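Roland Horrocks has been mending other people's computers in Cledusby since he was made redundant from a print works. He rents the ground floor of a former bakery and sells refurbished desktops to people who don't want to pay for new ones. We spoke on Oct 13, 2020, when he had a waiting list for the first time.

"It's the schools," he said. "Parents ring up wanting something for homework, and they want it by tomorrow. I've got 7 towers ready and the list is longer than that."

He buys old office machines in lots from a clearance firm called Molasex. The last lot cost him £819 and he expects to take £1,332 for it, before parts.
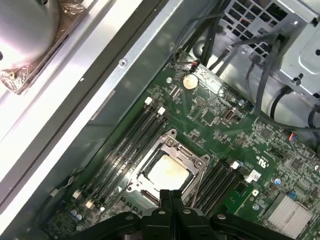

Pricing is the bit he finds hardest. His partner in the business, Alfredo Magbanua, would charge more, and the two of them have argued over it more than once. Horrocks prefers to keep the price down and be plain about what the buyer is getting. He tells them the age of the machine and what has been changed. A processor with a few smudges and a darker mark along its edge, sitting in a socket with the bracket up, doesn't bother him at all. "People see a mark and think it's done for," he said. "I clean it and test it. If it fails, it doesn't get sold." Memory is another matter. He fits more of it in nearly every machine, and it has gone up since the spring.

Magbanua, who joined us later, does the deliveries and most of the talking to customers. He grew up in Fajardo and moved here to be near his sister. "Roland would give them away if I let him," he said. "We've got rent to pay."

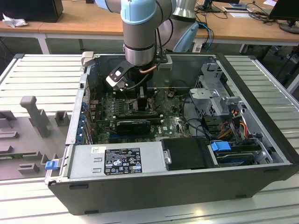

## Opening on Levico Street

The pair hope to take a second shop in November, on Levico Street, next to the launderette. It would have a proper counter and somewhere for people to sit. Horrocks is wary of the lease, which runs for two years.

"I've never signed for anything that long," he said. "Alfredo's keen. I'd like to see the winter out first, but the landlord wants an answer."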